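Bellside Round Serving Plate, Pink

Product code: 184-P
Sold by: Getero Tableware

The Bellside is a round plate for whole fruit, bread rolls and other dry items served at the table. It has one finish, a plain pink, and no printed pattern. Orders placed before noon leave the Komisness warehouse the same day.

Capacity depends on the shape of the fruit. One small melon takes up most of the usable area and leaves room at the side for a mandarin or a couple of cherry tomatoes. Larger melons should be cut first. Smaller loose fruit can go straight on the tablecloth – a light grey cloth suits the pink and shows juice marks early enough to treat them. 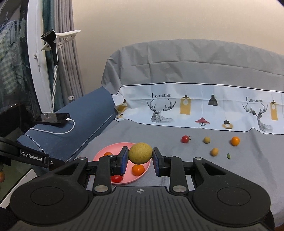 Wash by hand or on the upper rack of a dishwasher. Do not use in an oven or microwave. Tomato and citrus juice left overnight may dull the surface, so rinse the plate after use. Scouring pads will scratch the finish and are not covered by the guarantee.

Plates stack, but no more than 2 should be stored together without a felt divider. Dividers are sold separately in packs of 100.

Trade customers: the minimum order is one carton. For contract quantities above 3,000 pieces, write to Pravesh Mkhize at the sales desk. Colour matching between cartons is not guaranteed – order the full quantity at once where this matters.

Page revised 02/05/2026

Shares 2 | Comments 0

Related items
Bellside Felt Divider
Oksanen Fruit Bowl, Deep
Oksanen Table Cloth, Light Grey

© Getero Tableware | Contact | Back to top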